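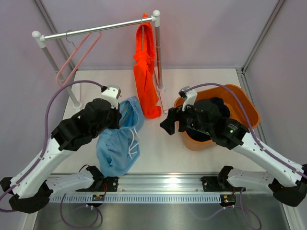 One pink hanger still free, and a light blue garment with a hanger inside it.

In Defense of the Tiny Clothes Rack
Dec 18, 2018

I have an opinion about laundry, and it's one that gets me strange looks: most of us would be better off with a smaller rack. I mean really small. The kind you'd find holding up doll coats, a crossbar and two posts and a couple of feet, with room for a few hangers and nothing more.

I came to this the hard way, after owning the opposite. When we lived in Brimbridge I had a rolling rack as wide as a couch. I'd bought it secondhand and I was so proud of it! It had wheels, it had a shelf on the bottom for shoes, it had a second bar that pulled out if you were having company. And within a month it was holding every single thing I'd worn and didn't want to deal with. Jeans on top of jeans. A wet towel that had dried into the shape of a saddle. My winter coat, in June. The rack wasn't for hanging clothes anymore, it was for putting off decisions, and it did that beautifully for years.

Then we moved to the apartment in Sendau, where the bedroom is 9 feet across and the rolling rack wouldn't make the turn in the hallway. I tried it three ways. I left it on the curb and it was gone by dinner. I sulked for a while, and then in October I bought a little one, 22 dollars from a shop in Grostanport that mostly sells children's furniture, and I figured it would tide me over.

It has not been replaced.

What I like is that a small rack fills up. You hang a few things and then you're done, and whatever is left in the basket has to be folded, or put in a drawer, or admitted to be dirty. My old rack never once told me it was full (it should have, many times). The new one tells me practically every evening.

I know the argument against, because my sister-in-law makes it at every holiday. She says a family makes too much laundry for a toy rack, and that I only get away with it because there are two of us. Fair enough. But I've seen her laundry room, which has a rod running wall to wall, and there are shirts in there with the dry cleaner's paper still on from a wedding I also went to. Space didn't get those shirts worn.

A word about hangers while I'm at it. People will spend 900 dollars on a closet system and then fill it with whatever wire came home from the cleaner. Get a few you like looking at. Mine are Yagi hangers, in colors, and a pink hanger sitting empty on the bar is a cheerful little thing to walk past. It's an invitation. A bare wire one just looks like something went missing.

And please, hang things properly or don't hang them! I'm guilty of this too. You pull something red or orange out of the basket, you get the hanger inside it more or less, you drop the hook over the bar and walk away, and the middle bunches up and the bottom trails down onto the table. Technically it's hung. It'll need an iron, though, and I don't own an iron I trust. Gathered waistbands are the worst for this, they want to flop open and slide off, and I've come around to thinking that anything with a gathered waist should just be folded in half and put away. My mother would disagree — she hung everything, pajamas included — but she had a whole basement.

Height matters too. I keep my rack up on a table with the laundry basket right beside it, so I'm working at waist level and not bending to the floor for each sock. If you try nothing else from this page, try that. My back had been complaining about laundry for ten years and I'd assumed it was my age.

There are things the small rack can't do. Long dresses, forget it. Wet sheets go over the shower rod. A heavy coat will pull one of these right over on its face, which I learned with a cup of coffee standing next to it. So I do have a closet, I'm not a monk, and the coats live in there with the vacuum.

But for the everyday stuff, the clothes that go around and around from basket to body and back, I'd take the little one again tomorrow. I've stopped looking at the big ones in catalogs. Mostly.

235 shares | 22 comments

Search this site... Go

Related
Why I Quit Matching Socks
The Brimbridge Apartment, One Last Time
Folding Fitted Sheets Is a Waste of a Sunny Afternoon
What Goes on the Hook Behind the Door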